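Plidton Community Hall, House Meeting
Monday, 6:30 p.m.

Present: 6 members. Apologies: 4.

1. Minutes of the last meeting were approved with one spelling fix.

2. Kitchen. The marble surface is still marking after events. Agreed that it gets wiped with a soft cloth only, no scouring pads and no vinegar. Cloths used on the marble are not to be used on floors. Mavthorpe quoted $3,772 to have the stone polished and sealed. Members felt this was high. A second quote will be requested from Emora before June.
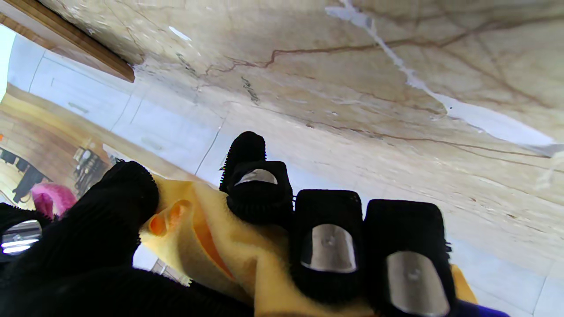 Item 2: yellow cloth on the beige marble.

3. Supplies. A pack of new cloths cost $76 with shipping. Approved. Used cloths go in the bin by the back door for washing, and the hall key holder takes them on Fridays.

4. Bookings. Chaimongkol asked for the kitchen on a second evening each month. Approved at the usual rate.

Meeting closed at 7:40 p.m.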